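Umut Yazıcı
2023-01-26

Every January the tea people come for me. Drink this for 30 days, feel your liver sing. I've been reading the small print on these things for longer than I'd like, so a thread on "detox" tea and what I could and couldn't find behind it. 1/
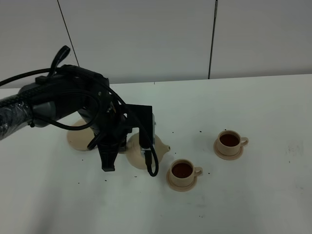
The one that set me off is called Skullano. A cousin forwarded it to me with three exclamation marks. The site says it "flushes 2,406 everyday toxins." Not 2,400. Somebody wanted that last six in there. 2/

So I wrote and asked for the list. I didn't need all of them, I said I'd be happy with the first ten. I got a reply in two days, very polite, telling me the blend is "inspired by traditional wisdom" and offering me a discount code. 3/

I wrote again. Could they name one? One toxin, how it was measured, how much of it was there before and after. No reply to that, but I am now on the mailing list. 4/

For anyone who hasn't been through this before: you have a liver and two kidneys (most of you). They do this work all day. If they stop, you need a hospital, and no one there is going to hand you a sachet. 5/

"But I felt lighter after a week." I believe you. Turn the box over. The third ingredient in Skullano is senna, and senna is a laxative. You can buy it at any drugstore, where the package tells you what it is and tells you not to take it for weeks on end. 6/

The tea box says "supports gentle release." Come on. 7/

Then there's the study. There is always a study. This one is a PDF on the company site, no journal, no authors, and it says 133 people took part. Page two has the results for the ones who finished. It doesn't say how many finished. I read it three times looking for that number. 8/

No comparison group either. Everybody got the tea, everybody was also told to skip alcohol, sugar and late dinners for a month, and at the end they filled in a form asking if they felt better. I'd feel better too. I'd feel better with hot water. 9/

I asked Estrella Palacios to look at it with me, since she spent years checking survey data and has less patience than I do. Her note back, in full: "The scale goes from 'somewhat better' to 'transformed.' There is no box for 'the same.'" I had missed that completely. 10/

Now the price. A month of Skullano comes to 28 bags. I bought plain loose black tea at Karaca, the grocery near the Brirneck bus station, and it'll last me until spring for less than half of that. It makes no claims at all. The bag says TEA. 11/

A few people have asked about Biltow, the powdered green one. Same story with a nicer font, as far as I can tell. They do list their amounts, so credit for that. But the claim on the front is "alkalizes the body," and your body keeps the pH of your blood where it wants it whatever you drink. 12/

The reviews: 698 of them on the Biltow page when I looked, nearly all five stars. I sorted by oldest and a good number of the early ones mention a protein bar. I can't prove anything from that – pages get reused – but I wouldn't lean on those stars. 13/

To be fair, I'm not against tea. I drink far too much of it. Ginger is nice when your stomach is off, peppermint is nice after dinner, and a pot shared with somebody is a good hour. None of that needs the word "cleanse." 14/

One serious bit. If you take heart pills, water pills or birth control, ask a pharmacist before you start anything with senna in it. Same if you're pregnant. It's free to ask and they've heard it all. 15/

Someone in the replies says I must be paid by "big pharma." I did this at my kitchen table and I'm out the cost of one box of Skullano, which tastes like a lawn. 16/

If anyone from the company wants to send me the list, my messages are open. I'd still settle for ten out of the 2,406. 17/17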